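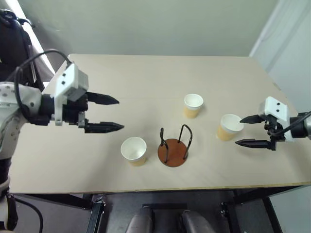

Setting a Cup-Clearing Task for a Two-Armed Robot

Putting cups on a stand is a small household chore, and machines do not yet perform it reliably. The Gistero procedure is intended for sites assessing this work.

1. Place the stand and the paper cups within reach of both grippers. Keep the cups upright.

2. Direct one finger inside the cup and the other outside, so that the rim is held between them. Paper gives way under pressure; close slowly.
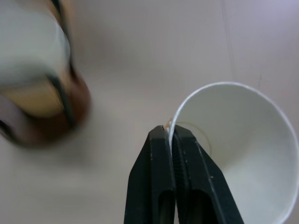
3. Allow up to 21 seconds for each cup. Record any cup that is dropped or crushed.

4. Open both grippers before the next attempt.
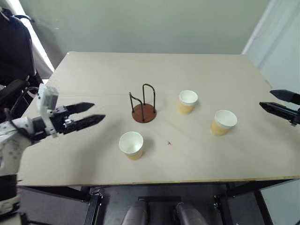 Cups and stand on the table, both grippers open.

Repeat the task 8 times before reporting results to Zirnby.

Last revised November 10, 2021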